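Two hands, one kitchen, and my grip settings
2019-12-17

So I've had the Gultach hand and the Usuga hand side by side for a while now and I keep getting asked which one I'd pick, and I keep giving a different answer depending on what I dropped that morning. Time to write it down properly.

Quick background for anyone new. I run everything through a Brollent controller, and I log with Cindex because it was already on my laptop and I'm lazy. I used to test on a workbench with foam blocks. Foam blocks will tell you that every gripper ever made is wonderful! Then you move to real household stuff - smooth, round, a bit heavier on one end - and suddenly you're reading the manual again.

The wrist camera is the one upgrade I'd push on anybody. The head view is fine for getting the arm to the right neighborhood, but once the fingers start to close, the hand itself blocks half of what you want to know. From the wrist I can at least see where the rim of a thing sits against a finger.

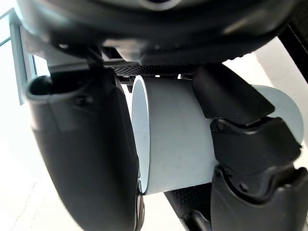

I started out setting the closing force by feel, which was dumb. The Brollent takes a number from 0 up to its limit and doesn't say what the units are, so I just made my own scale. At 100 most things slide. At 184 I can hold a light plastic tube sideways and wave it around a little. At 400 I stop trusting it near anything I paid for. I ran 594 grips in total before I got bored, split between the two hands, and the log file is a mess because I renamed the columns partway through (sorry, future me).

What I learned about tubes and cups is that the approach angle matters way more than force. If the fingers come down square across the long side, a low setting does the job. Come in crooked and the thing rolls, and then cranking up the force only makes it roll faster. I spent a whole evening tuning the wrong number before I figured that out.

Plates are a different animal. They're thin at the edge and curved everywhere else, so you need some fingers behind and some along the rim, and the rack wires are right there waiting to get in the way. I slowed the last bit of the approach way down for these, and I let the wrist stay a little soft so it can give when it touches metal.
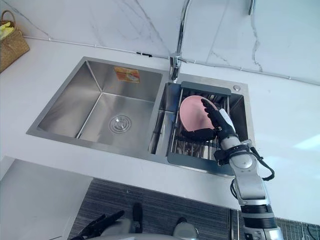

The cable on the outside of the forearm still bugs me. It needs enough slack for the wrist to turn all the way, and that same slack loves to catch on counter edges. I've tried clips and I've tried a strap. My current plan is a shorter cable with a right-angle plug, which I ordered and which is apparently coming by rowboat.

As for picking one: the Usuga is quicker to set up and its default grips are good enough that you could be lifting things the same afternoon. The Gultach took me forever to calibrate, but it lets me move each finger on its own, and for dishes I really want that. If you mostly handle boxes and bottles, save yourself the trouble and get the Usuga. I'm keeping the Gultach on for now and will redo the plate runs in February, with the column names left alone this time.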